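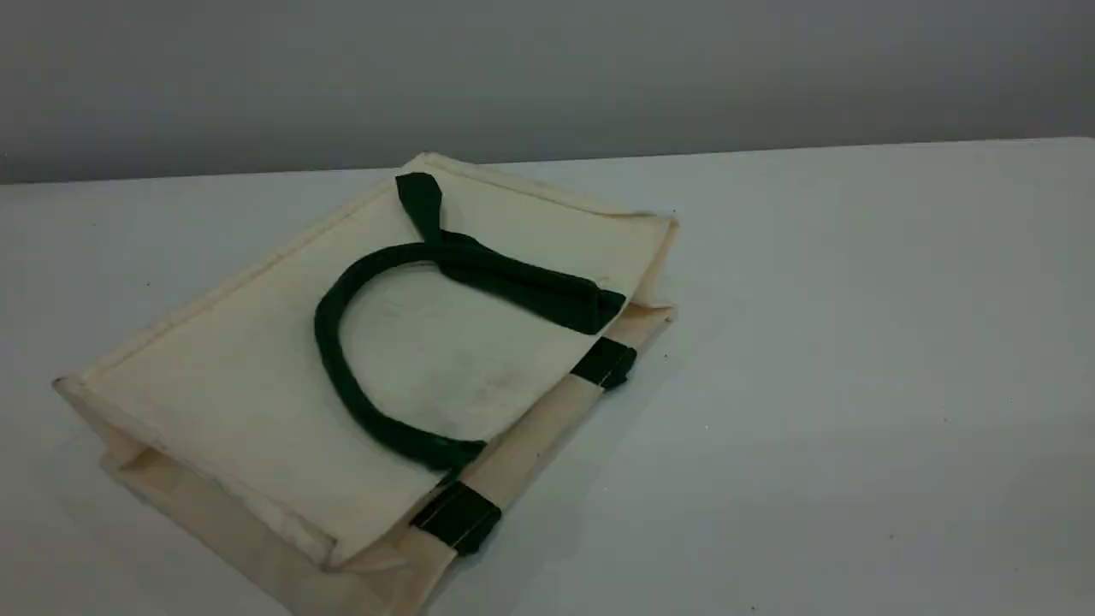
4.3 Preparing the bag-folding demonstration for the open day

The demonstration takes 17 minutes, including questions. Please prepare the table before the visitors of the first group enter.

1. Wipe the tabletop and let it dry.
2. Lay the canvas bag flat, with one broad side up. Put the green handle on top of this side.
3. On the Sukex panel, choose the program "Bag" and set the speed to 20 per cent.
4. Ask the visitors to stand behind the line on the floor.

Note: Use always the same bag for the whole day. A new bag from Grutico is more stiff and the program must be adjusted for it. 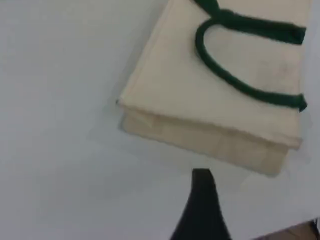
5. Press Start and keep one hand near the stop button. The finger must approach the cloth slowly, from the side of the fold.
6. If the finger pushes the handle, press Stop, move the arm back and begin again from step 2.

Caution: Do not correct the bag by hand while the arm has power.

After the last group, write the number of runs in the Sodska book and give the key to Mirsad Trajkovski.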